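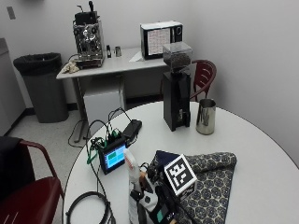 Nutero Home Coffee Subscription: three months in, and I'm out

I should say up front that I distrust subscriptions. I've had razors, socks, dog food and a box of "artisan jerky" come to my door on a schedule, and every one of them followed the same path. The first box is great. The second is fine. By the fourth I'm hiding unopened boxes from my wife and trying to find the cancel button. So when the ads for Nutero started following me around, I was not an easy sell. They got me with the intro price, which I'll get to, and with the claim that the coffee is roasted within 2 days of shipping.

I drink a lot of coffee. Two cups before work, one after lunch, and on weekends I don't keep track. I've been buying beans for years from a small roaster near my sister-in-law's place, Windberg, and before that from whatever grocery store had a sale. I'm telling you this so you know where I'm coming from. I can tell good coffee from bad coffee. I cannot tell you which side of a mountain it grew on, and I'm suspicious of people who say they can.

How it works

You fill out a quiz. It asks how you brew, how dark you like it, whether you add milk, and then it asks some things I thought were silly, like whether I prefer citrus or berries. As fruit? In coffee? I like berries fine. I don't want them in my mug. I picked citrus because there was no "neither," and I'm convinced this haunted me for the whole three months.

After the quiz you get a "taste profile." Mine was called Bright Explorer. I had said I like dark roasts with a little milk. I'm not sure what about that sounded bright, or like exploring. You can edit the profile afterward, but the page is buried under account settings, then preferences, then something called My Journey, and the changes only apply to the shipment after the next one. So if you don't like what you got, you've got another one coming.

The price

The intro bag was $3. The regular price for a bag is $18 with shipping included. The site tells you this, in fairness, though in much smaller type than the $3. What it doesn't make clear is that the bag is 10 ounces, and the one I was used to buying is 12. That's a real difference when you go through coffee like I do. I ran out early every single time and ended up at the store buying a fill-in bag, so whatever convenience I was paying for went right out the window.

Windberg charges less for the bigger bag. I have to drive there, and parking is terrible on Saturdays. I still think I come out ahead.

The beans

Okay. The coffee itself.

The first bag was a medium roast from a farm whose name took up most of the label. It was good. I'll give them that. It smelled wonderful when I opened it and it made a clean, smooth cup in the drip machine. I said to my wife that maybe I'd been wrong about these things. She has learned to wait a while before answering when I say that.

The second bag was where Bright Explorer kicked in. It was a very light roast, and the card promised lemon peel, white tea and honeysuckle. I got lemon peel, all right. I tried it in the drip machine, then the French press, then I borrowed my neighbor's pour-over setup on the theory that I was doing something wrong. Teemu Juntunen (that's the neighbor, and he takes this stuff a lot more seriously than I do) made a pot himself and loved it. He took the rest of the bag home. So this isn't bad coffee. It's coffee for Teemu, and they sent it to a guy who asked for dark with milk.

The third bag was closer. A darker roast, some chocolate to it, held up well to milk. I'd have been happy to get that one again. But you can't just get one again, at least not on the plan I was on. Repeats are only for the "Anchor" plan, and that costs more. Think about that for a minute. Sending me the same thing twice has to be less work for them than picking something new, and it costs extra.

The fourth was another light roast, after I'd changed the profile. I'd had enough by then.

Freshness

I was most skeptical of this part, and the results are mixed. Two of the bags had a roast date on the bottom that matched what they promised. One had the date smeared so badly I couldn't read it. And the last one was dated more than a week before it showed up, in July, after sitting in a hot truck for who knows how long. It tasted flat to me. Would I have noticed without looking at the date first? I don't know. I'd like to think so.

The bags have a zipper that works maybe half the time. I moved everything into a jar after the first week.

If you don't own a grinder, note that the quiz defaults to whole bean, and if you click through quickly you'll get whole bean. My aunt Dragica did exactly this when I gave her my referral code, and she called me to ask what she was supposed to do with them. Check the box for ground. Or don't, and buy a grinder, which I think makes more difference than any subscription ever will. An ordinary grocery store bag ground that morning beat Nutero's preground when I tried the two at my aunt's house. That's one test, in one kitchen, with my aunt talking the whole time. Take it for what it's worth.

Customer service

I wrote to them twice. The first time was about the smeared date, and I got an answer the same afternoon from a person named Vesela, who was pleasant and gave me a credit without my asking. Good. No complaints.

The second time was to cancel. You can pause online, you can skip online, you can upgrade online with one click. To cancel, you have to use the chat, and the chat is only staffed on weekdays. I waited until Wednesday, sat in the line during my lunch break, and was offered a pause, then a discount, then a free mug, before they'd finish it up. I asked for the mug anyway. They said it was only for members who stay.

Compared to the others

My only other try at this was Anside, a couple of years back. Anside's coffee was a little worse, and their website was much simpler: three roasts, pick one, done. If I had to go back to a subscription, I'd probably go back to theirs, and that surprised me when I wrote it down. Less choice, but I was the one choosing.

I can see Nutero being right for someone who likes light roasts, gets bored easily, and lives a long way from a decent roaster. Teemu signed up after finishing off my second bag and he's been happy so far. He also owns a scale just for coffee, so he's pretty much who they have in mind.

What I liked: the first bag and the third bag, quick answer on the date problem, sturdy boxes.

What I didn't: small bags, a quiz that doesn't listen, paying extra for repeats, the zipper, and having to talk my way out the door.

I'd give it two stars out of five. It would be three if they'd let you cancel with a button. I went to Windberg the Saturday after, circled the block for a parking spot, and bought two bags of the dark.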